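Home | Facilities | Checklists | Reports | Contact

Room and Storage Inspection - Riis Building, Block Room
2021-10-21
By Grethe Thoroddsen

Form 153, second revision. Mark each line OK, Watch or Fix. Write a comment for anything that isn't OK. Return the form to the Riis office when both signatures are on it.

1. Entry and walkways

1.1 Door opens fully and latches - OK
1.2 Threshold strip flat - Watch. One screw has been replaced with a shorter one and it lifts a little when you step on the hinge side. Ask for the correct length.
1.3 Walkway clear, 30 inches minimum - OK. Measured at the narrowest point.
1.4 Exit sign lit - OK
1.5 Extinguisher in date, pin and seal in place - OK. Next service is November.

2. Floor

2.1 Carpet seams down - OK along the window side. Fix by the supply closet, where the seam has opened again. It was glued in the spring and the glue didn't hold. Irfan Sutanto has asked Drondarden for a price on replacing the strip.
2.2 No cords crossing the carpet - OK
2.3 Carpet vacuumed, including under the furniture - Watch. Done in the open areas only. The long nozzle is missing from the closet.

3. Work surfaces

3.1 Edges smooth to the hand - OK. Ran a cloth along all of them and it didn't snag.
3.2 No splinters or raised grain - OK
3.3 Surfaces steady under load - Watch. The one nearest the door rocks slightly. Felt pads are on order from Muvness.
3.4 Cleaner labeled and stored in the closet - OK. Two bottles of Zoltoveck, both with readable labels. One had its cap loose and I tightened it.

4. Bins

Bins are checked one at a time. Look at the walls first, then the floor of the bin, then whatever is stored in it. Surface wear by itself does not take a bin out of use. Anything that leaves a raised edge, a burr or loose material does. Comments on the front bin are under 4.1 to 4.7.

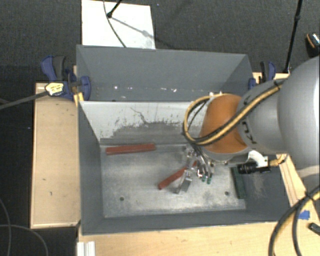 FRONT BIN, GRAY

4.1 Far wall - Fix. The whitish surface is peeling on the upper part and darker gray shows below it, with small dark flecks along the ragged edge. There is also a crooked scratch running diagonally across the light part. Trim the loose edge back and reseal it, or replace the wall. My preference is to replace it - the last patch job in this room took longer than a new panel would have.
4.2 Side walls - OK. Pale scuffs on the right wall, faint. No action.
4.3 Bin floor - Watch. Scuffed metal with some cloudy patches. Wipe down with Zoltoveck and look at it again next time. If the patches stay, note that on the form and leave them alone.
4.4 Green spots on the floor, left and right - OK. Don't scrape these off when cleaning.
4.5 Contents - OK. Long blocks, two red and one dark green. Nothing else should be kept in here.
4.6 Blocks free of chips and sharp corners - Watch. Not checked by hand on this visit. To be done along with the wall repair.
4.7 Bin sits level and does not slide when pushed - OK

SECOND BIN, GRAY

4.8 Not inspected. Carry over to the November form and use the same lines.

5. Closet and supplies

5.1 Heavy items on the lower shelf - OK
5.2 Shelf brackets tight - Fix. The top left bracket turns by hand. Keep that shelf empty until it is done.
5.3 First aid kit complete - Watch. Low on small bandages. Refill box holds 16.
5.4 Inventory tag readable - OK. Tag 1181.

Follow-up

Far wall of front bin - Irfan Sutanto, work order to be opened this week.
Closet bracket - Irfan Sutanto, same work order.
Carpet seam - waiting on Drondarden.
Felt pads - waiting on Muvness.
Long nozzle - check the upstairs closet before buying another.

Inspected by: G. Thoroddsen
Reviewed by: I. Sutanto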